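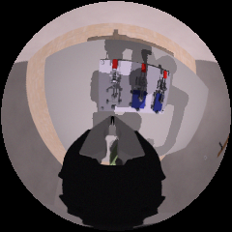 A reader in Plivville wrote to me that the Rolavel block press is too slow for one person, and that I should say so before I praise it. I agree with the first part. Alone, I made 2 blocks in the time I had hoped for five.

I bought the press in February for the walls of a small garden house. The soil on my land has much clay, so I mixed in sand and a little lime. The blocks came out with straight sides and sharp corners. So far I have pressed 935 of them, and the plan needs about 1,000.

The lever is long and comfortable, but the pin at its base became loose every evening. I replaced it with one from Flisura, which fits well. The lid is heavy for my wife, so she does the mixing.

The manual explains the soil test very clearly. It says almost nothing about drying, and I lost my first row because of this. I would buy the press again, but only with a second pair of hands.

Related:
Lime plaster on earth walls
A cob oven in Lü, part 2
Choosing a roof for a round house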